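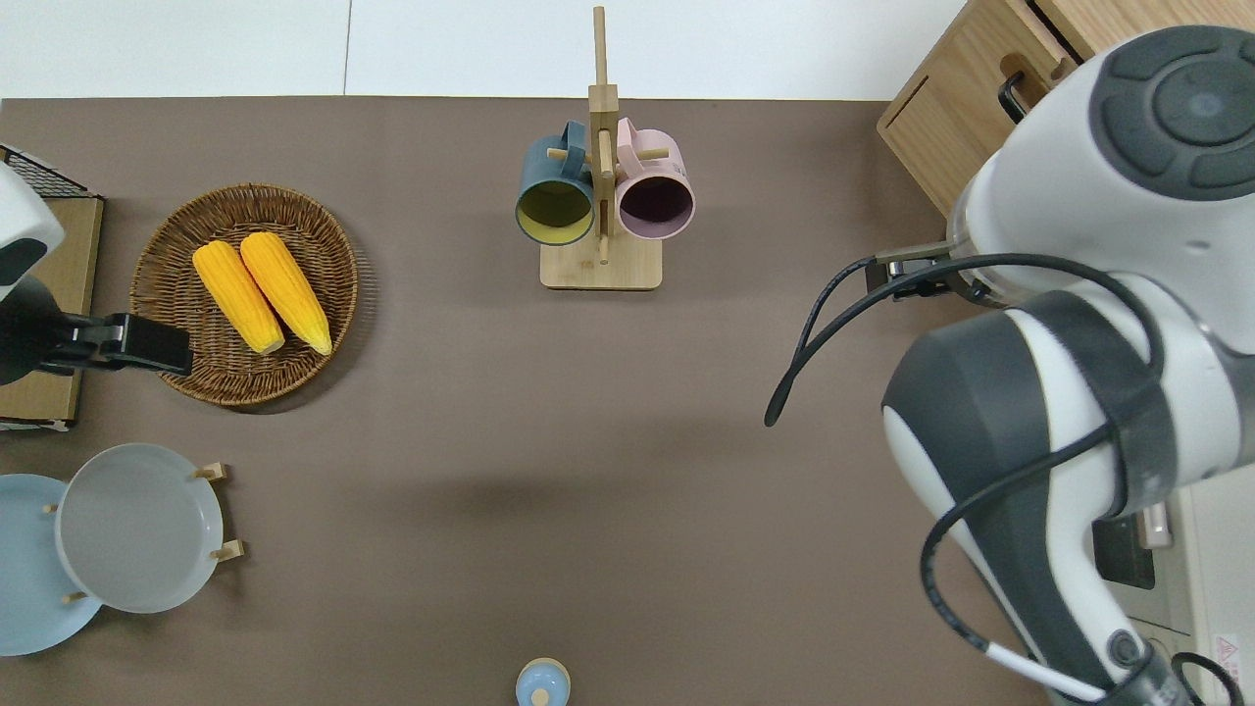 Roxana Villca wrote:
Mug trees are fine until you own more than a couple of mugs you like. I had one for years and got rid of it when we moved, because it always wanted to tip once one side was loaded up. Hooks under the shelf, every time. You get your bench back and there's nothing to wipe around.

Duván Palomino wrote:
Can't do hooks, we rent, and the landlord is funny about screw holes. So the tree stays. I really like it anyway! It's light wood and the plate rack is wooden too, and I put the teal mug with the yellow inside on one peg and the pink one on the other and that's the morning sorted. What I'm asking the group is more about where everything should go. At the moment it's tree at the back, plates at the front left, and the round wicker basket in between with whatever veg is getting eaten next. Corn this week.

Katherine Tamayo wrote:
I'd swap the basket and the plates, personally. The plates are the thing you grab most. And is corn okay sitting out? I thought it went straight in the fridge.

Duván Palomino wrote:
It's only two cobs and they'll be gone by tea time. Usually the basket is lemons and the odd onion.

Noémie Gilbert wrote:
Corn goes starchy if you leave it, so fridge for me too, husks on if you've got the room. But if it's for tonight I wouldn't lose sleep.

On the mug tree, Roxana, was yours one of the skinny metal ones? I've had a Hilta one for 7 years (wood, pegs all the way up) and it has never gone over. The trick is to hang them in pairs across from each other. My mother-in-law puts everything on the side closest to the kettle and then complains about it.

Roxana Villca wrote:
Mine was wood as well! Big heavy soup mugs though, so maybe I was asking too much of it. I still say they collect dust. You end up rinsing a mug before you use it, and then what was the point.

Noémie Gilbert wrote:
Only if you've got more mugs than you use. Two mugs, used every day, no dust.

Teófilo Rivadeneyra wrote:
Reading this with interest as I'm setting up a very small kitchen myself – one bench, one cupboard, and the cupboard is mostly hot water pipe. Does the wooden plate rack hold up? I looked at the Dasia one and a review said the pegs came loose after 3 months.

Duván Palomino wrote:
No trouble so far. I don't put the plates in dripping, I give them a quick go with the tea towel first. I only keep the grey one and the blue one out and the rest live in a box. Rubbed a bit of food-safe oil into the wood last October and should probably do it again.

Katherine Tamayo wrote:
Oil is a must. I left mine bare and it went black at the bottom of every peg. Had to bin it, and it was a gift too.

Teófilo Rivadeneyra wrote:
Good to know, thanks. Any colour going on with the plates and mugs on purpose, or just what you had?

Duván Palomino wrote:
Bit of both. I bought the mugs because I liked that the insides are a different colour from the outsides. The plates came from the Quansah op shop down the hill. Anyway I've gone with leaving it as it was, basket on the left, tree at the back. I tried Katherine's swap for a couple of days and kept knocking the basket with my elbow.

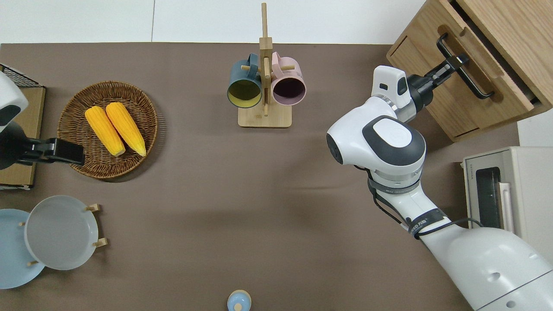
Update, July 23, 2018: what I ended up changing

Duván Palomino wrote:
Not much, sorry Katherine. I did stick some felt dots under the base of the tree and it doesn't slide any more when I pull a mug off in a hurry. Next job is a lid for the scraps tub.

Katherine Tamayo wrote:
I'll forgive you. My elbows must be in a different spot to yours.

Roxana Villca wrote:
Felt dots is a good one, I'll give you that. Still hooks for me.

Teófilo Rivadeneyra wrote:
Ordered a plate rack last night, the Iltach one with the longer pegs. Will oil it before it goes anywhere near a wet plate. Does it matter what sort of oil, or will the stuff for chopping boards do?

Noémie Gilbert wrote:
Chopping board oil is what I use. Two thin coats and leave it overnight in between.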